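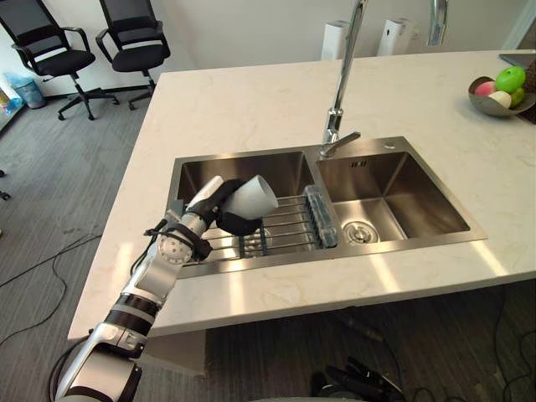

A robot arm holds a white cup over the dish rack in a kitchen sink.

Home & Property | Pest Management

Tamthorpe apartment complex drops scheduled baseboard spraying for trap-based roach control

October 23, 2021

The Ezeani apartment complex in Tamthorpe has ended its calendar-based insecticide program and will treat for German cockroaches only where sticky traps show activity, according to a notice sent to residents by the property's pest control contractor, Grirance.

The change follows a September survey in which Grirance placed traps in the kitchens and bathrooms of all 136 units. Cockroaches were caught in 29 of them. Most of the positive units were in two stacks that share plumbing walls, and the rest were next door to or directly above a unit in those stacks.

Under the old contract, a technician sprayed a pyrethroid along the baseboards of every kitchen once a quarter. Units with no insects received the same treatment as units with many. The notice says the sprays had little effect in the infested stacks, where the insects were living inside cabinet voids and behind kick plates, out of reach of a baseboard application.

"You had product going down in more than a hundred kitchens that didn't need it, and the kitchens that did need it weren't getting it in the right spot," said Chinyere Idahosa, field supervisor for Grirance. "A German roach spends most of its day in a crack. If the material isn't in or next to the crack, it's mostly wasted."

How the new program works

Each kitchen will have glue traps in fixed positions: under the sink against the back wall, behind the refrigerator, and beside the range. Bathrooms get one trap behind the toilet. Technicians will log the catch by trap position and by life stage, since a high share of small nymphs usually means a female has dropped an egg case close by.

Readings go into Plirkach, the record system Grirance uses for its multi-unit accounts. The system draws a floor-by-floor map and flags any unit that shares a wall, floor or ceiling with a positive one. Flagged units are inspected on the same visit even if their own traps are empty.

Treatment in a positive unit consists of gel bait in pea-size or smaller placements near hinges, drawer slides and pipe openings, along with an insect growth regulator. Dust will be used inside wall voids where there is an access point, such as the gap around a drain line. Heavy infestations will be vacuumed first to bring down the number of adults before bait is placed.

Spray will not be applied in the same areas as bait. Residue from many common sprays can keep cockroaches from feeding, and the notice asks residents not to use store-bought aerosols or foggers while bait is in place. Foggers are a particular problem in connected buildings, Idahosa said, because they tend to push insects through the wall into the next unit without killing the ones deep in cover. 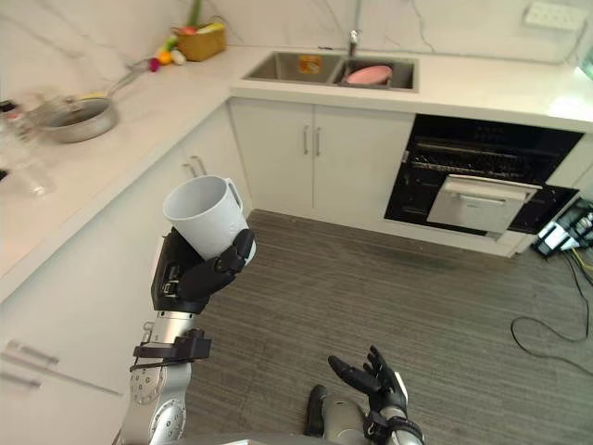

A white cup held upright in a robot's black hand, in a kitchen with an L-shaped counter.

Bait rotation

Grirance will change the active ingredient in its gel bait on a fixed rotation. German cockroach populations can become resistant to an insecticide after repeated exposure, and some also develop an aversion to the sugars used in bait. The company said bait that shows no feeding marks after two visits will be replaced with a different formula regardless of where the rotation stands.

Placements that have dried out or been covered with grease or cleaning product will be scraped off and renewed. Residents are asked to wipe counters as usual but to leave the small dots inside cabinet frames alone.

Visits and follow-up

Positive units will be visited every two weeks until traps come up empty on three visits in a row. They then move to the same schedule as the rest of the complex — one trap check per quarter, with no insecticide unless something is caught.

The two affected stacks will be handled as a block. All units in each stack will be opened on the same day, and gaps around supply and drain lines will be closed with sealant or metal escutcheon plates. That work belongs to building maintenance and is not part of the Grirance contract. According to the notice, sealing will be done after the first round of dust so that the voids are treated before they are closed.

Idahosa said the order matters more than the materials. "If you seal first, you can end up with a void full of live insects and one opening you missed. They'll find it."

What residents are asked to do

Preparation is lighter than under the spray program. Kitchens do not have to be emptied. Residents in positive units should clear the cabinet under the sink and pull small appliances away from the wall on the morning of a visit. Food should be kept in closed containers, trash taken out at night, and leaking faucets reported. Standing water in a drip tray or under a dish rack can support cockroaches for weeks when other conditions are poor.

Traps should not be moved. A trap shifted even a short distance from the wall catches far fewer insects, and the reading can no longer be compared with earlier ones. Damaged or wet traps can be reported to the office for replacement.

Residents who see a cockroach between visits are asked to report the unit number, room and time of day. Daytime sightings are given priority, as they often point to crowding in the hiding places.

Grirance plans to repeat the full trap survey in all 136 units after the first quarterly round. The notice does not give a target for the number of positive units. It says the results will be posted by stack and floor, without unit numbers — the same format used for the September figures.

The complex is not changing its ant or rodent service. Exterior bait stations will be checked on their present schedule, and outdoor perimeter treatments will be made on request.

2 comments | 29 shares

Last updated: 3 hours ago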